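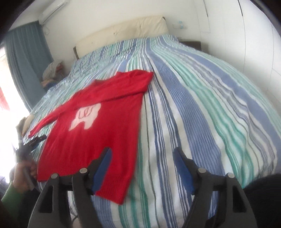

Wie viele Handgreifer soll man für den Anfang kaufen, wenn zwei Leute Daten zum Wäschefalten aufnehmen wollen?

Ginette Hervieu
Hallo zusammen! Wir planen gerade die Ausstattung für unser Faltprojekt (Arbeitsname Jotedmont) und ich sitze vor der Einkaufsliste. Gefaltet wird mit zwei Greifern pro Person, also einer je Hand, und wir wollen möglichst oft parallel in zwei Wohnungen aufnehmen. Das Geld reicht für die Greifer, aber dann bleibt für Ersatzteile, Akkus und Speicher kaum noch etwas übrig. Ein Roboterarm kommt frühestens im nächsten Haushaltsjahr dazu. Wie habt ihr das aufgeteilt? Und lohnt es sich, gleich den teureren Satz von Grosham zu nehmen, oder tut es auch der Bausatz von Derkdale?

Maricel Abella
Fünf Stück: zwei Paare und einen einzelnen als Reserve. Damit könnt ihr zu zweit durcharbeiten, und wenn einer ausfällt, steht nicht gleich eine ganze Wohnung still. Wir haben letztes Jahr mit genau dieser Menge angefangen und ich würde es sofort wieder so machen!

Zum Budget, weil mir das Thema wirklich Spaß macht: Rechnet die Fingerpolster als Verbrauchsmaterial und nicht als Zubehör. Bei Strick und grobem Frottee nutzen sie sich viel schneller ab als bei glatten Hemden, und ein abgewetztes Polster rutscht am Bündchen einfach durch. Wir bestellen immer 50 auf einmal (kleine Beutel sind pro Stück fast doppelt so teuer) und kommen damit ein gutes Quartal hin. Dazu Schrauben für die Gelenke, die verschwinden nämlich gern im Bettzeug.

Akkus: pro Greifer zwei, einer läuft, einer lädt. Speicher habe ich völlig unterschätzt, da lieber eine Nummer größer kaufen. Unsere erste Bestellung lag am Ende bei 1881 Euro ohne die Greifer selbst, und der größte Posten darin waren die Festplatten.

Grosham oder Derkdale? Ich mag den Bausatz! Man lernt beim Zusammenbauen, wo etwas hakt, und kann später selbst reparieren. Plant aber einen ganzen Freitag dafür ein, und baut alle hintereinander, sonst sind die Backen unterschiedlich stramm eingestellt und man merkt es in jeder Aufnahme. Beim fertigen Satz spart ihr die Zeit, wartet dafür aber auf Ersatzbacken. Bei uns waren es 14 Werktage.

Ach ja, und Kleidung! Setzt ruhig einen kleinen Betrag für den Flohmarkt an. Pullover mit Motiv, Kindersachen, Gestreiftes, dicke und dünne Sachen durcheinander. Das ist der billigste Posten auf der Liste und bringt unheimlich viel Abwechslung rein.

castillo_falttisch
Hol vier und fertig. Reserve braucht man nicht, wenn man vorsichtig ist. Wir haben den Bausatz.

Ginette Hervieu
Danke euch beiden, super hilfreich! Maricel, die Polster standen bei mir tatsächlich unter Zubehör, mit einer einzigen Packung fürs ganze Jahr. Das ändere ich heute noch. Eine Nachfrage: Nehmt ihr für Strick andere Polster als für den Rest, oder überall dieselben?

Maricel Abella
Überall dieselben, die weichen. Wir hatten kurz die harten probiert, die halten länger, aber dünne T-Shirts bekommt man damit kaum vom Bett hoch. Wenn ihr vergleichen wollt, bestellt von den harten nur eine kleine Packung mit und schreibt bitte hier rein, wie es lief, das würde mich sehr interessieren!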